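Small Repairs at Home: Tips for a Table, a Lamp and a Few Drawers

by Su-chen Hung

Last updated in May

I fix small things: eyeglass hinges, drawer pulls, table lamps, zippers, the battery doors on remote controls. Most of it gets done on a table 2 feet deep next to the laundry room. These are notes I have kept over the years, tidied up a little. They are in no special order, apart from the first few, which deal with setting up.

The table

Pick a table that does not wobble. If it does, find out which leg is short before you start gluing felt on. Press down on each corner in turn and watch the opposite one. Sometimes all the legs are fine and the floor is off, and turning the table a quarter turn fixes it.

Keep the height near your elbow when you are sitting. A kitchen table is usually a bit low for close work, and your neck will tell you after half an hour. Raise the work instead of the table. A thick cutting board on top of two phone books used to do it for me. Now I use a box my cousin Feng-yi Lu made out of shelf scraps, 7 inches high, open at the front so I can slide a tray under it.

Put a lip on the back edge if the table stands against a wall. A strip of quarter-round held with double-sided tape is enough. Screws that roll back there are gone until you move house.

Cover the top. I have tried newspaper, old towels, a rubber bath mat and shelf liner. Newspaper slides, and the print hides everything. Towels are good for glass and bad for springs, which dive into the loops. A plain sheet of white shelf paper, taped at the corners, is what I settled on. When it gets too stained I peel it off and put down another.

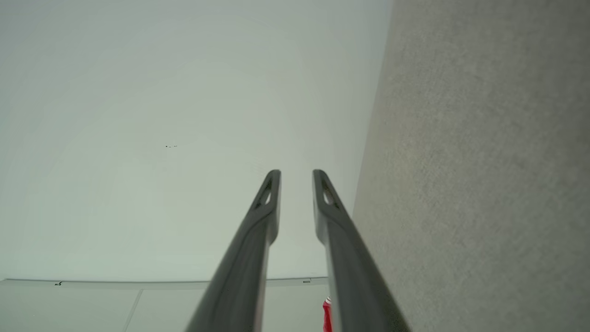

Lighting matters more than magnification. I spent years squinting through a magnifying glass when what I needed was a second lamp. Put one on each side, a little forward of your hands, and your own shadow stops falling on the work. Bulbs marked daylight make brass and steel easier to tell apart, though they are not pleasant to sit under in the evening. Background does part of the job too. Dark gray against something pale, as in the picture, gives you a clean outline, and even a narrow gap between two tips is easy to see. Over a brown tabletop you would be guessing. For light parts such as nylon washers, do it the other way around and lay down a sheet of black construction paper.

Clamp lamps need a solid edge. If your table has a thin top, put a scrap of wood under the clamp jaw so it does not leave a dent.

Keeping track of parts

Take things apart in a line, left to right, and put them back right to left. Lay each part down the way it came out, same side up. It takes no extra time and saves a lot of staring later.

A muffin tin is better than a bowl. One cup per step. If the phone rings or supper boils over, you can walk away and pick it up the next day. Muffin papers in the cups let you lift a set of screws out and label it with a pencil.

Long and short screws often come out of the same cover. Push each one into a piece of cardboard in the pattern it came from, and draw the outline of the cover around them. A short screw in a long hole just feels loose. A long screw in a short hole can crack the plastic or poke up through the front, and then you have a second repair.

For springs, work with your hands inside a clear plastic bag. It feels silly and you get used to it. The spring hits the bag and drops.

If you do lose something on the floor, lay a flashlight flat on the boards and sweep the beam slowly. Small parts throw long shadows. A nylon stocking stretched over the end of the vacuum hose will pick up what you cannot see. Turn the vacuum off over a tray.

Storage

I once emptied every jar I had and sorted the lot over a weekend. There were 141 wood screws without a single full set of four among the decorative ones. After that I stopped saving odd screws from furniture I was throwing out. Save the hinges and the good knobs, with their own screws taped to them, and let the rest go.

Baby food jars with the lids screwed to the underside of a shelf look nice in magazines. Mine came loose and I did not enjoy sweeping up the glass. Flat plastic boxes with dividers are better, and they stand on edge like books. Look for dividers that reach all the way to the lid. If they stop short, everything mixes the first time you tip the box. The ones I have are from a hardware store called Shih that used to be near us. They have held up for more than 10 years, including one fall down the basement stairs.

Label the end of the box, not the lid. You will only ever see the end.

Keep a box for things waiting on a part. Write what is missing on masking tape and stick it to the item. Otherwise you will open it up again in six months to find out what was wrong with it.

Screwdrivers and stuck screws

Most stripped screws come from using a driver one size too small. Try the biggest tip that will go all the way in. It should stand up by itself in the slot when the screw is upright.

For a stuck screw, tighten it a hair before you try to loosen it. That often breaks the bond. If it does not move, put a drop of penetrating oil on it, leave it overnight, and try again in the morning. Wipe up the extra, particularly near finished wood.

A wide rubber band laid across a worn screw head gives the driver something to bite. Press down hard and turn slowly. It works perhaps half the time, and it costs nothing to try before you get out the drill.

When driving a screw back into plastic, turn it backward first until you feel a small click. The thread has dropped into its old groove. Now turn it forward. If you skip this, the screw cuts a new thread every time and after a few rounds there is nothing left to hold it.

For a wood screw that no longer grips, fill the hole with toothpicks and wood glue, snap them off flush and let it dry overnight. Round toothpicks pack better than flat ones.

Glue

Read the tube. People use super glue on everything and it is wrong for a good many things. It is brittle, so it fails on anything that bends, and it leaves a white haze on clear plastic. For shoe soles and straps use a contact cement. For china, a slow two-part epoxy gives you time to line up the pattern.

Test the fit dry first. Mark across the break with pencil in two places so you can find the position again with glue on it.

Clamps do not need to be fancy. Clothespins, rubber bands, painter's tape and a bucket of sand will take care of most jobs. The sand is for cups and plates: push the larger piece into it so the broken edge faces up and level, then set the smaller piece on top and let gravity hold it.

Store super glue in a jar with the lid on, out of the sun. Stand the tube up. Wipe the nozzle on a paper towel before you cap it, and do not poke a pin down the hole and leave it there, as I was once told to do. I still have the tube with the pin in it.

Cleaning up metal

For brass pulls and hinges, start with warm water and dish soap and an old toothbrush. Half the time the dark color is grease and that is all you need. Check with a magnet before you use any polish. If the magnet sticks, the brass is only a plating over steel, and hard rubbing will take it right off.

Light rust comes off with white vinegar. Leave the part in for a few hours, scrub, rinse well, and dry it in a warm oven that has been turned off. Wipe on a thin coat of oil the same day or the rust will be back by breakfast.

Dry all tools before they go in a drawer. I keep a few sticks of chalk in mine, and change them when they feel damp.

Before you quit for the day

Unplug the lamps and the glue gun. Put the knife away with the blade in. Sweep the white paper toward you into a dustpan and look through the dustpan before you empty it. I found the hinge screw from my reading glasses that way, two days after I had ordered a new one.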